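4.2 Seating, glare and eye strain at shared work tables

Most of the earlier work on lighting in small workshops has looked at the light fittings and the amount of light falling on the bench. Less has been written about how people sit or stand while they use that light, and how their own habits change what they can see. This section reports what we found on that point at the two sites, Dramport and Potari.

The rooms were quite different. Dramport had high windows on one side and older ceiling fittings that had not been changed since the building was a school. Potari had no windows in the work area at all, and relied on ceiling panels with a desk lamp at each place. Both sites used the same adjustable lamp, the Zomer, which has three settings and a hinged neck. We did not ask anyone to change their lamp setting during the first part of the study.

Participants filled in a short form at the end of each session. It asked about sore eyes, headache, neck stiffness and whether they had moved their chair or lamp. The form was based on the Ekström scale, which scores discomfort from 0 to 12. We treated a score of 3 or more as meaningful discomfort, as other authors have done.

Scores were higher at Dramport in the afternoon, when the sun came in low across the tables. People who sat facing the windows reported more sore eyes than those who sat side on. Moving the lamp made little difference to them. At Potari the scores stayed much the same through the day, but neck stiffness was more common. Our notes suggest this came from leaning in over small items - the lamps there were often pushed to the back of the table, where the neck could not reach the middle.

People who wore glasses behaved differently from those who did not. They tended to bring the head lower and to tilt it, partly to move reflections off the lens. Several said they had stopped noticing that they did this. Posture of the general kind is shown in Figure 11, where the wearer is leaning in over the work area with one forearm stretched out.

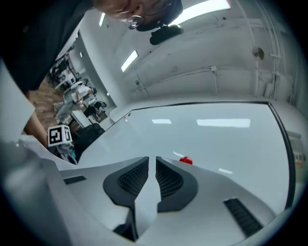

Figure 11. Leaning in from above while wearing glasses.

Does a brighter lamp fix the problem? Only in part, because glare and lamp position affected comfort at our sites even when there was plenty of light on the table.

In the second part of the study, which began in September, we asked participants at both sites to bring the lamp forward and to one side before they started. Neck stiffness scores fell at Potari. At Dramport there was no clear change until blinds were fitted on the window side, after which afternoon scores came down to the morning level. We can't separate the effect of the blinds from the shorter days, and the next round should run through the summer months.

A few participants disliked the new lamp position and moved it back. Most of these were left-handed, and the lamp had been placed on the left for everyone. The instructions were changed after that so that each person chose the side, and their results are reported separately in Section 4.3.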